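**Frozen shoulder** (adhesive capsulitis) — stiffness and pain in the shoulder joint. Mostly ages 40 to 60. Three stages, often almost 2 years in all. 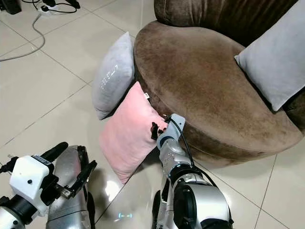
Treatment is mostly stretching and pain relief. Steroid shots early on, surgery rarley. Sleep is often poor, so arm support matters at rest — a square throw pillow like the light gray one against the chair's backrest can go under the elbow. Diabetes raises teh risk.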